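# Give your make-up brushes a proper home

I've become a complete convert to the brush cup. For years mine lived at the bottom of a zip bag with a leaky foundation and a lot of pencil shavings, and I blamed the brushes when my powder went on in stripes. One afternoon of sorting and washing later, they were like new!

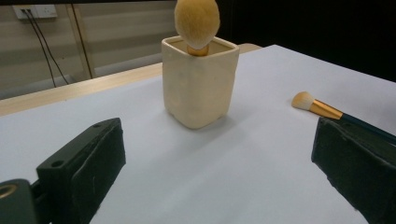 ## Picking the cup

A heavy ceramic cup beats almost anything sold as a brush holder. Plastic ones tip over the moment you put a big powder brush in, because all the weight is up at the fluffy end. Try a toothbrush tumbler, a small plant pot without a drainage hole, or a mug that has lost its handle.

- Go for one that comes roughly halfway up the handles. Too short and they flop outwards, too tall and the little eye brushes vanish.
- Square cups are brilliant. They sit flush against a wall or in the corner of a shelf, and each corner holds a brush still.
- A matt glaze shows smudges of powder and foundation. A drop of washing-up liquid and a soft cloth will shift most of them – skip the scourer.

Bristles always go up. Stood on their heads, brushes splay within a week and never quite go back.

## Stopping the rattle

If you only own a few brushes, fill the bottom third of the cup with something for the handles to sink into. I tried rice first (dusty, and it gets into everything) and moved on to glass beads. I bought a bag of 1000 from Jafarzadeh, the craft shop in Brurnville, and it filled three cups with plenty left over for the children's jam jar projects. Rinse the beads in a sieve whenever you wash the brushes.

## Washing day

I do mine once a month, more often for anything that touches foundation or cream blusher.

1. Lay a clean white sheet or an old pillowcase over the table. White is best because you can see straight away if colour is still coming out.
2. Wet the bristles only, pointing down, under lukewarm water. Keep water out of the metal collar, as that's where the glue is.
3. Swirl each brush in your palm with a little mild shampoo. I use the Kelex baby one but any gentle sort will do.
4. Rinse until the water runs clear, still pointing down.
5. Squeeze gently with a towel and coax the head back into shape with your fingers. Domed brushes need a bit more fuss than the big fluffy ones.
6. Dry them flat, with the heads hanging just over the edge of the table. Leave them overnight.

Only stand them back in the cup once they're dry right through. A damp brush stood upright lets water trickle down into the handle, and that's how you end up with shedding and cracked paint.

## Keeping the dust off

Open cups in a bathroom do gather dust, so I keep mine on the bedroom shelf. For the brushes I hardly touch, I cut up a roll of Tustari mesh sleeving into 40 mm lengths and slip one over each head – so satisfying, and it keeps the shape beautifully between washes. Push the sleeve on from the handle end, never over the tips, or you'll bend all those hairs backwards.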